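Zundach Packaging Reuse Study
Progress report to the Siken Fund
24 January 2025

1. Status

The study is on schedule. Of the 30 containers planned for the first collection, all have been received, cleaned and entered in the register. The sorting stage is complete for the tins and still open for the cases and folding boxes. Spending to date is 2234, against the amount released for the first stage, and no transfer between budget lines is requested.

The purpose of the work remains as stated in the application: to find out which decorated gift containers stay in use after the original contents are gone, what they are used for, and which features of the container make that more or less likely. The register is kept at the Elham workroom. The Fang store holds the duplicates and anything waiting for repair.

2. Register and record format

The entry format was revised once during this period. The first version had a single field for decoration, and that field filled up with free text that could not be sorted. It now has separate fields for style of drawing, main figure, secondary motifs, palette and outline. Entries made under the old format have been converted, with the original text kept in a notes field.

Character artwork is the largest group and the one for which the revised fields make the most difference. A typical record reads: cartoon, rabbit, clouds and bow, pastel, thick outline. Records of this kind can be compared directly, even where the containers differ in size and material.

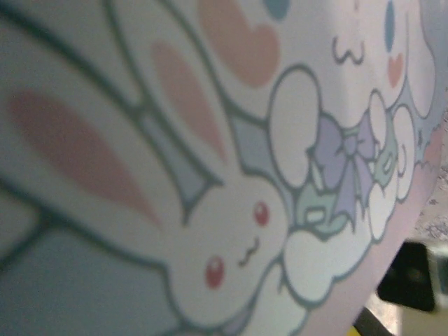
Printed artwork, close view: white bunny with red eyes, pink inner ears, clouds and a lavender bow.

Two points on color should be noted. Pale tones are hard to name the same way twice. Mint, pale blue and lavender were each entered under several names in the early records – the color list has now been cut to fixed terms, and entries outside the list are rejected. Second, palette is recorded for the artwork only. The base color of the container has its own field.

Lettering is transcribed only where it can be read without doubt. Faint or cursive lettering that cannot be read is entered as "present, not transcribed." This leaves gaps in the maker field, and those gaps will be reported as such in the final tables.

3. Tins and cases

Tins were sorted first by outline (round, square, rectangular), then by corner, then by decoration of the lid. The square tins with rounded corners proved simple to sort. They stand flat, stack without slipping and show their decoration on the lid, so the register number can go on the underside without covering anything of interest.

The cases are slower. They are rectangular and closer to small luggage than to packaging, and the application did not define whether such items fall within the study. For this period the working rule has been to accept a case if it was supplied as the outer container of a gift. Plain black cases with metal corner fittings have been accepted on that basis, and the fittings are entered under hardware. 

Small wooden blocks are entered as loose items and are outside the container count. A block has no decoration fields, and the record is limited to material, color and length of the longest side.

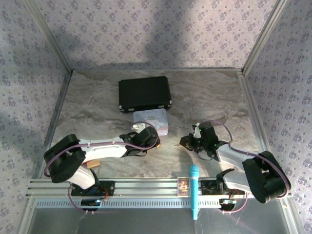
4. Problems in this period

Seven records were found to carry the wrong container number. The cause was a label sheet used out of order. All seven have been corrected and the sheet withdrawn.

Shelf space at Elham is tight. Cases take up far more room than was allowed for in the plan, and the lower shelf is now given over to them. Tins have been moved up one level. If the case group grows further, part of it will go to the Fang store, with a small increase in transport cost. This can be met from the current budget.

Wear has been graded on a scale that does not work well for printed tin. Scratches and dents are recorded as one grade although they affect later use in different ways. A container with a scratched lid may still close properly, while one with a dented rim may not. The grade will be split into 2 fields – surface and closure – before the second collection is entered.

5. Work for the next period

Finish sorting the cases and folding boxes. Re-grade the tins for surface and closure. Write the definition of "case" and submit it to the Fund for agreement. Send out the household question sheet, with returns due in June.

6. Decision requested

The Fund is asked to confirm that cases supplied as outer gift containers may remain in the study. Work on the tins will continue in the meantime and does not depend on the answer.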